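# Notes on the play-kitchen set, March

We are at 600 demonstrations on the toy kitchen, with 1,000 as the target before the next training run.
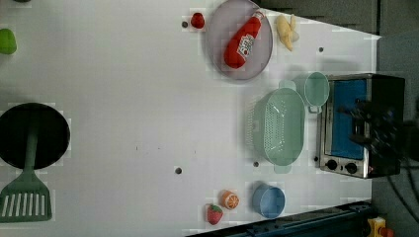
The first 58 are not going in. Teodor and I recorded them before we had settled on a start pose, and the arm begins each one somewhere different. A policy trained on that subset hesitated at the start of every rollout. I have kept the files in a separate folder in case they are useful for a pretraining mix later.

Current procedure:

- One operator per block of 20 episodes, then swap.
- Shuffle the objects between episodes. The toaster oven stays put.
- Write the instruction before moving the arm – never after.
- Keep failed grasps if the operator recovers. Drop them if a person has to reach in.

The third rule came from Margareta, who went through the early labels and found that many described what the operator ended up doing, with the original task lost.

Language is still the weak part. Abhishek writes "put the banana on the plate" and I write "move banana to plate", and the held-out set so far is all my phrasing. Tincuța will write the next batch of instructions without seeing ours.

Wrist camera latency is unresolved. Nelu suspects the USB hub. I have ordered another one.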